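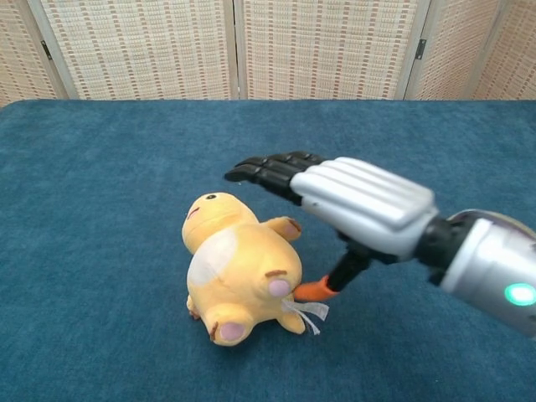
Fledon wants toy stores and day care centers to rent a robot that puts the stuffed animals away. After a morning watching it try, it is hard to see who would sign up.

The company began taking orders in October for Midden, a tidying service built around a robotic arm with a five-figure price tag that customers never pay outright. They pay by the month instead, on a contract that runs two years, and Fledon handles repairs and software. The pitch is simple enough. At closing time the arm picks soft toys off a table or play surface and drops them in a bin. Staff go home earlier.

Sofia Chrysikopoulos, who runs sales for Fledon, said the service had been tested on 94 kinds of plush toys and could deal with "pretty much anything a kid can throw." She declined to say how often it deals with them on the first try. Asked again, she said the number was improving and that the company would publish it when there was more data from paying sites.

There are 4 of those so far, according to Fledon, and only one agreed to be named. Theodorakopoulos, a family-owned toy store, has had Midden in its demonstration room since the summer. Owner Vasiliki Theodorakopoulos said customers like to stand and watch it. She was less sure about the labor savings.

"It's good for foot traffic, I'll give it that," she said. "But my closer still has to be here. Somebody has to bring the toys over to the table, and somebody has to be in the room while it runs. So what have I saved? She used to do the whole thing herself and be out the door."

Fledon's own terms back her up. An adult must be present whenever the arm is powered, and children may not be within reach of it. The toys have to be on a flat surface at a set height. The floor, where most toys in most day care centers end up, is not covered.

The company says soft toys are a tough problem and it has a point. A box has edges and stays the same shape when you grab it. A stuffed animal squashes, rolls, and hides its own legs underneath itself, and a grip that works on one side may slip on the other. Tags and ribbons catch on things. Fledon's software group, led by Zoi Tsolakis, spends much of its time on how the fingers and thumb should come in toward a toy that has tipped over.

"People assume soft means easy," Tsolakis said. "You can't hurt it, so just grab it. But a bad grip on a plush doesn't fail right away. It fails halfway to the bin."

That is a fair account of the engineering. It does not explain why a store should pay for it today. A person can clear a table of plush toys in a couple of minutes, using two hands, while talking to somebody else.

Fledon compares its monthly fee with the cost of a part-time worker, and on its chart the fee comes out lower. The chart assumes the worker does nothing but put toys away. It also leaves out setup, which is billed separately, and training, which takes 2 visits from a technician. Extra visits cost more. So does adding a second bin.

Dragica Babić, who manages three day care centers and sat through the same presentation, said she asked for a quote and got one that did not match the brochure. The difference was a charge for a barrier to keep children back. Fledon confirmed the barrier is required at day care sites and said the brochure would be updated.

"I don't have a spare corner for a fence," Babić said. "I also have kids who need to learn to pick up after themselves. That's part of what we do all day."

There is one more question, and it is about cleaning. Day care centers have to wash toys that have been in mouths. Midden does not sort those from the rest, and Chrysikopoulos said there were no plans to add it this year. Staff would need to pull them out first, by hand, before the arm gets started – at which point they are most of the way through the job.

Fledon is also talking to a possible partner, Hero, a toy rental service that handles returns in bulk. That may be a better fit. A warehouse has steady light, tables at the right height, no children, and the same chore for hours on end. Fotini Xenos, operations manager at Hero, said her team would look at a trial on one packing table but had not agreed to anything.

"They'd have to show me a full shift," she said. "I've seen good demos before."

Stores that order now will wait 6 weeks for installation, Fledon said. The contract can be canceled in the first month, minus the setup fee. The next public showing is Friday at 10 a.m. at the Theodorakopoulos store.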